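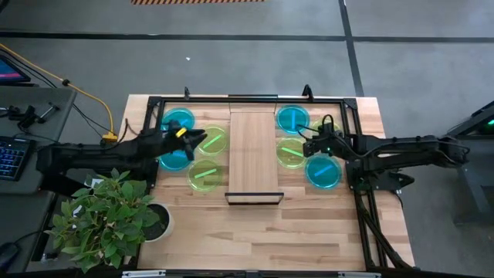 Plastic dishes keep sliding in an open frame shelf, and how do I get rid of the haze?

greenrim_169
Posted Jan 15, 2025
1812 views

I have a set of round see-through plastic dishes in two colors, blue and green. I keep them on a wooden tabletop and want to get some of them up off the wood, so I bought a Pedstead open shelf. It is a thin black metal frame with a flat bar across the front, low down, and the dish is supposed to go behind the bar.

Two problems. First, a dish set in there will stay put for a day and then slide down flat if anyone bumps the table. I have tried leaning it back farther and leaning it back less. Second, the dishes are getting a cloudy look on the bottom. I wash them by hand with regular dish soap and dry them with a paper towel.
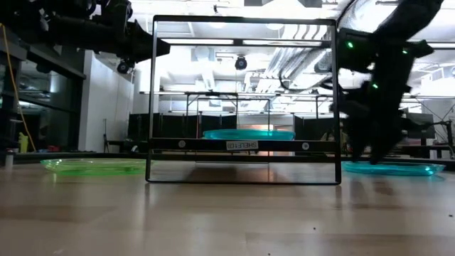
Teal dish behind the crossbar, one more of each color flat on the table.

I don't want to glue anything. The shelf gets moved and the dishes get used. The table has a glossy finish, in case that matters for the sliding. I also can't tell if the haze is scratches or soap. The green ones are harder to judge than the blue ones, because the wood shows through and makes everything look kind of tan. 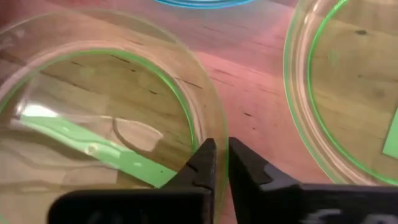 A green one from close above, with a green strip lying across it.

Is there a way to check before I start polishing?

Share 169

2 answers

butcherblock_basement

Do the haze first. Put a few drops of white vinegar on a soft cloth and rub one small spot on the bottom for a minute, then rinse. If the spot comes out clearer than the rest, it was soap or minerals and you can do the whole dish that way. If it looks the same, wipe the spot dry and drag a fingernail across it very lightly. Scratches you can usually feel, or at least see if you tilt the dish toward a window.

Stop using paper towels on these. They are rougher than they feel. An old T-shirt works, or just stand the dishes on edge and let them air dry. I ruined a whole batch of Isteo cups with paper towels before I figured that out.

If it is scratches, a plastic polish will take out the light ones. I use Flunura, but any paste made for clear plastic should do. Deeper ones need wet sanding, starting at 800 grit and going finer, and for a dish that costs a couple of dollars I would not bother.

For the sliding, this is how I load mine. Same kind of frame, so it should carry over.

1. Set the frame where it is going to stay and press on each corner. If it rocks, stick a felt dot under the short corner.

2. Hold the dish by the sides of the rim and bring it in above the crossbar at a steep tilt. It helps to have a hand on each side so the edge doesn't scrape the uprights on the way in.

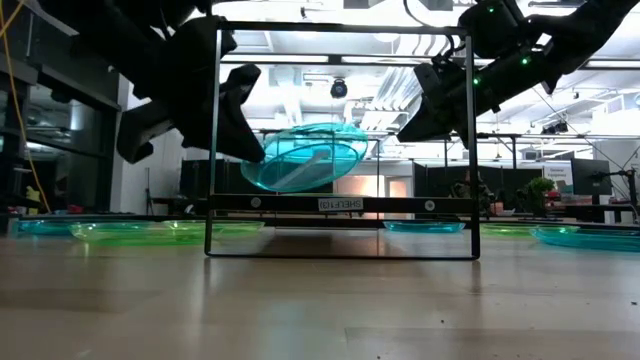 3. Lower it behind the crossbar until the bottom of the rim touches, then lean it back slowly. Don't let go yet.

4. Push a clear rubber bumper (the cabinet door kind) up against the low edge of the rim, on the side away from the bar. Peel and stick is fine, it comes off later with a little cooking oil.

5. Let go and bump the table with your hip. If the dish moves, the bumper is too far back.

One dish to a frame works best for me. With two, the back one always pushes the front one out of place.

Helpful 12 — Share — Comments 2

greenrim_169: Vinegar cleared the spot on the blue one. No change on the green one, so I guess that is scratches. Will look for bumpers this weekend.

butcherblock_basement: Try the polish on the underside first. If it goes badly you won't see it as much.

tidyupstairs

I just use museum putty. A little ball under the rim and it's done. We had ours up since June and nothing fell. I would skip the vinegar personally, the smell stays in the kitchen. Baking soda paste did ok for me but it might be too gritty for yours — I have glass ones.

Helpful 3 — Share — Comments 0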